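Stovthorpe Tabletop Sorting Set: data card

Release notes and field guide for the Sikwood subset

Maintained by Siham Abdelaziz and Bořivoj Havlíček

Summary

The Sikwood subset covers one household activity: clearing small objects from a table into an open container, and taking them out again. It is the second subset in the Stovthorpe set. The first, Salem, covers drawers and shelves and has its own card. The two share a folder layout and a vocabulary file but were labeled separately, and the label conventions differ in the places listed under "Differences from Salem."

The subset holds 98 sessions. Each session is a set of still pictures with a short text record. Of these, 43 are put-in sessions and the rest are take-out sessions. A session begins with the first picture in which the table is laid out for the task and ends when the person running it marks it closed. Nothing in a session record says whether the task was done well. A separate field, described below, says whether it was finished.

Intended use

The subset was put together for work on object naming, container state (empty, part full, full) and simple spatial relations such as in, on, beside and leaning against. It has also been used inside Katach to test caption checkers on pictures with very little in them.

It is a poor fit for the following:

Counting. Small items overlap inside containers and the labels do not attempt a count.
Material recognition. The material field is coarse and was filled in by eye.
Color measurement. Lighting was not controlled and no color chart was used.
Size estimation. Table heights and viewing distances were not written down.

Folder layout

sessions/
One folder per session. The folder name is the session number, padded with zeros.

sessions/NNN/record.txt
Key and value pairs, one per line, UTF-8.

sessions/NNN/stills/
JPEG files in capture order.

vocab/objects.txt
Allowed object names, one per line.

vocab/relations.txt
Allowed relation names, one per line.

notes/
Free text from the labelers. Uneven in quality. Some sessions have no note.

Record fields

task
Either put_in or take_out.

surface
Free text, lower case. Most sessions have "table". Where the labeler was sure of the color it comes first, as in "white table".

container
A name from the vocabulary, with an optional color in front.

container_visible
One of full, partial, none. Filled in per still, not per session.

contents
List of names. May be empty. May contain "unknown".

finished
One of yes, no, unclear. Refers to the state at the close of the session.

labeler
Initials.

The object vocabulary

The list was kept short on purpose. Early drafts had separate names for box, bin, tub, tray, basin, caddy and organizer, and two people labeling the same session agreed on the name too rarely for the field to be worth anything. All of these except tray and box were folded into "container". A tray is shallow enough that items laid flat in it stand above the rim. A box has straight walls and square corners. Anything else that is open at the top and meant to hold things is a container.

Rounded corners settle most of the hard cases. If the outline is a square with softened corners and the wall curves or steps on its way down to the table, the name is container, even if the person who owns it would call it a box. Color goes in the optional slot. Cream, beige and pale tan were used interchangeably in the first pass and have been merged to "cream". The inside of a container is often a darker shade than the rim. The color slot always refers to the outer wall.

Long thin items are the second problem area. A dark strip lying across a container can be a handle, a rod, or one side of a larger item whose bulk is out of view. Labelers were told to use "strip" until another still in the same session settled the matter, and then to go back and correct the earlier stills. This was done in most sessions. Where it was not done, the contents field has "strip" in one still and a specific name in the next, and both should be taken as the same item unless the note says otherwise.
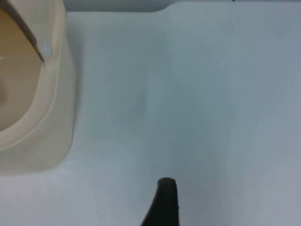 The relation for a long item is decided by its ends. If at least one end is visibly below the rim, the relation is in. If both ends rest on the rim or go past it, the relation is on. If neither end can be placed with confidence, the relation is near, and the labeler adds a line to the note. The relation "across" was tried and dropped. It was being used for both in and on, depending on who was labeling.

Small bright spots on plastic rims are not labeled. They may be reflections or they may be stickers, and the vocabulary has no name for either. A few early records carry "sticker" as an object. Those entries were removed from the current version wherever a second look did not support them.

Partial containers

Containers are frequently at the side or in a corner of the picture. This follows from how the table was used: the middle was kept open for handling items and the container was pushed out of the way. The container_visible field exists for this reason.

The rules are as follows.

full: the whole rim can be traced.
partial: some of the rim can be traced and the rest lies outside the picture or behind another object.
none: no part of the rim can be seen. A shadow alone counts as none.

A partial container still gets a contents list. The list covers only what can be seen. Do not read an empty list on a partial container as an empty container. To find containers that are known to be empty, filter on container_visible = full and an empty contents list together. Filtering on the list alone gives wrong results, and this is the most common mistake reported to us so far.

If the inside of a container shows a darker patch with no clear outline, leave it out of the contents list. It may be shadow or a deeper part of the container. The value "unknown" is reserved for something with an outline that cannot be named.

Surfaces

Plain pale surfaces make up most of the subset. They were chosen so that small items would stand out, and they have one drawback: under cool light a white table takes on a blue or gray cast, and labelers working on different screens wrote down different colors. The surface field has been normalized. White, off-white and pale gray were all set to "white table" when the stills in a session agreed with one another. Where they did not agree, the field has "table" only.

Shadows on the surface are not labeled. A soft shadow under a container corner is useful for judging whether the container is sitting flat, and the tilt check described below makes use of it, but there is no field for it.

Labeling procedure

Each session was labeled once by one person and read through by a second. The reader could change a field without asking but had to leave a line in the note. Disagreements about container names were settled by Havlíček. Disagreements about relations went to Abdelaziz.

The tilt check was added in June, after the first read-through. The reader looks at the lowest visible corner of the container and the shadow beneath it. If the two separate, the container is marked as leaning and the object under it, if visible, is added to the record. In all, 5 sessions were changed as a result.

Labelers worked from stills alone. They did not have the session plan and did not know which items had been set out. This keeps the labels tied to what can be seen, at the cost of more "strip" and "unknown" entries than a plan-based method would give.

Differences from Salem

Salem uses bin, tub and basket as separate names. Map all three to container before combining.
Salem records contents per session. Sikwood records contents per still.
Salem has no near relation. Long items there were forced into in or on.
Salem has a lid field. Sikwood does not, and no lidded containers were set out.

Known problems

The notes folder mixes American and British spellings of color names. Search for both "gray" and "grey".

Two sessions have stills out of order. They are listed in notes/order.txt. The records are correct for each still, but the sequence should not be used.

The finished field leans toward unclear in take-out sessions. An item taken out of a container can end up anywhere, including outside the picture, and labelers were told to choose unclear whenever the container was partial at the close.

Some pictures show almost nothing but tabletop. They were kept. Removing them would make the subset look tidier than the activity is, and a caption checker that invents objects will usually do so on a bare surface first.

Corrections

Send corrections as a plain text file with the session number, the still number, the field and the proposed value, one correction per line. Leave the old value out. Corrections to the vocabulary need a short reason and at least two sessions in which the current name fails.

Corrections are read on Saturday and merged in a batch. A merged correction appears in the next version and in changes.txt. A rejected one appears in changes.txt with the reader's initials and the rule that applied.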